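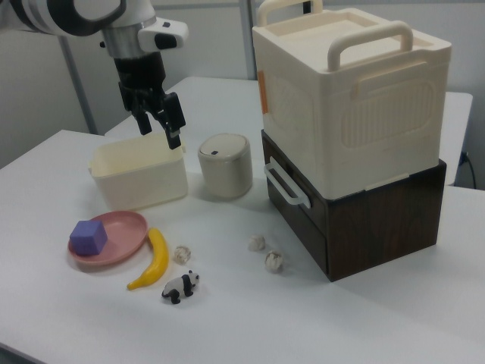
Cuaderno 4, pág. 126

Junio. Jornada de puertas abiertas, notas de la tarde

Empiezo a escribir a las cinco y media, con la sala ya recogida a medias. Dejo aquí lo de hoy para quien prepare la siguiente visita y para mí mismo, que en octubre no me acordaré de nada.

Entraron tres grupos por la mañana y dos por la tarde. El primero era el de instituto, el segundo venía de la residencia y el tercero eran los de Kartha, que querían ver el brazo antes de decidir si montan algo parecido en su nave. Por la tarde, familias y gente suelta. El plan era quince minutos de charla y diez de demostración por grupo. Salió al revés. La gente aguanta cinco minutos de charla y luego mira al brazo, así que desde el segundo grupo empecé con el brazo en marcha y fui explicando encima.

La tarea de demostración fue la de siempre, ordenar la mesa: las bolas de papel a la papelera pequeña de tapa abombada, el plátano al plato rosa, el cubo morado del plato a la cubeta crema. El panda se queda donde está y sirve para ver si el brazo lo esquiva. A los niños les dejamos cambiar el panda de sitio entre una pasada y otra. Conviene decir antes de empezar que el panda no se recoge, porque en el primer grupo preguntaron varias veces cuándo le tocaba.

Montaje. La mesa blanca de delante, con la caja crema grande encima del cajón de imitación madera, a la derecha. El tirador blanco del cajón mirando hacia el centro de la mesa, que es como el brazo lo alcanza bien. Si alguien lo gira para que quede más presentable de cara al público hay que volver a grabar los puntos de apertura. Pasó en la visita de invierno y perdimos la primera media hora.

La apertura del cajón la enseñé solo al grupo de Kartha y al último de la tarde. Con los demás la quité del programa. Es la parte lenta y desde la segunda fila no se ve casi nada: el propio brazo tapa la mano.

Incidencias de la mañana:

La primera pasada con el instituto falló en la segunda bola de papel. La pinza cerró por encima y la bola rodó hacia el cajón. Al reintentar la cogió. Había arrugado yo las bolas a última hora, con papel nuevo, y quedaron más flojas que las de los ensayos. Para la próxima, hacerlas el día antes, apretarlas bien y guardarlas en una bolsa.

Con la residencia, ningún fallo. Bajé la velocidad al sesenta por ciento y la gente lo agradeció. Una señora preguntó si el brazo sabe que el plátano es un plátano. Respondí que el programa tiene una etiqueta para él y una forma de cogerlo, y que fuera de eso no sabe nada de fruta. La respuesta me quedó corta. Hay que preparar una mejor, esa pregunta sale en todas las visitas.

Con Kartha, parada de protección a mitad de la tarea. Uno de los visitantes se apoyó en la mesa de atrás y la movió lo suficiente para que el sensor de fuerza protestara al bajar a la cubeta. Rearme desde la consola, vuelta a reposo y seguimos. Menos de un minuto. Les vino bien verlo, porque la mitad de sus preguntas eran sobre paradas.

Preguntas de Kartha que quedaron apuntadas:

— Peso máximo con esta pinza. Les dije que probamos hasta 752 gramos con el bote lastrado y que no hemos pasado de ahí. No es el límite del brazo, es lo que hemos medido nosotros.

— Cuántas repeticiones llevamos con la tarea completa. Unas 2000 desde que cambiamos los dedos, contando las de ensayo.

— Si se puede usar con piezas brillantes. No lo hemos probado en serio. Quedé en mandarles el informe de Surel sobre reflejos en cuanto lo encuentre.

— Si el programa es nuestro. La parte de planificación es de Rotar, la de percepción la hicimos aquí. Pidieron ver el registro de una pasada y se lo enseñé en pantalla, sin copia.

Por la tarde, más ruido y más gente de la que cabe. La cinta del suelo a metro y medio se respetó mientras hubo alguien de pie junto a ella. Cuando me fui a la consola la pisaron enseguida. Harían falta dos personas fijas, una en consola y otra en la cinta, y que la de la cinta sea la que habla.

En el cuarto grupo un niño puso el panda dentro del plato, al lado del cubo. La percepción separó bien las dos cosas y el brazo se llevó el cubo sin tocar el panda. No lo teníamos ensayado. Lo repetí tres veces al cerrar, con el panda en posiciones distintas dentro del plato: dos bien, y en la tercera lo empujó hasta el borde. Lo apunto como caso para la lista de pruebas.

El último grupo vio la tarea entera, cajón incluido. El cajón se quedó a medio abrir en la primera y abrió del todo en la segunda. Sospecho del tirador, que tiene algo de holgura. Revisar los tornillos.

Material repartido: de los 1000 folletos de Kindum sobra más de media caja. Están en el armario bajo, detrás de las mantas. El cartel de la entrada se despegó a mediodía, usar la cinta buena.

Pendiente:

Apretar el tirador y repetir la apertura diez veces, anotando las que se quedan cortas.
Fijar la mesa de atrás a la de delante o separarlas del todo. Tal como están se transmiten los golpes.
Meter en el guion la velocidad reducida desde el principio para todos los grupos.
Mandar a Kartha lo de Surel.
Pedir un taburete para el que esté en consola.

Apagado general a las seis y cuarto. Brazo en reposo, pinza abierta, seta pulsada. La llave del armario la dejo en el cajón de la consola.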